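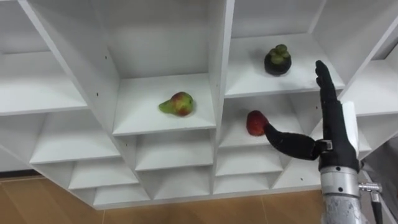
White cubby shelving, fruit storage layout
2 min read

This gallery covers the open-grid shelving at Grotwood, where fruit is kept one piece to a compartment. The unit is the Pramico: flat white panels joined into square cubbies, open at the front. Adel Amrani drew up the layout in February and Brisa Varela revised it after the first trial. List price at the time was 504, panels and screws included.

Placement follows four rules.

Fruit sits directly on the shelf surface – no liners, no bowls. Pears go on their side, since upright pears tip when the next compartment is loaded. Mangosteens stand with the stem cap up. Anything red and soft-skinned is kept near a divider, where it has less room to roll.

The rated load is 22 per shelf. A single piece of fruit is far below this, so panel sag was not measured.
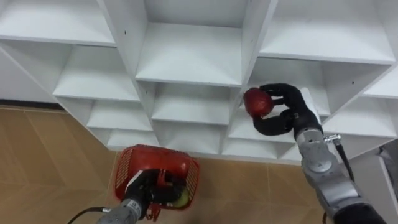

Round red fruit, likely an apple, at the front edge of a middle-row cubby. Small dark screw holes show on the divider faces.

The holes are left uncapped so the dividers can be moved. Wipe the panels with a damp cloth and dry the inner corners – residue collects there first.

Layout sheet 1451, last revised 2022-05-20.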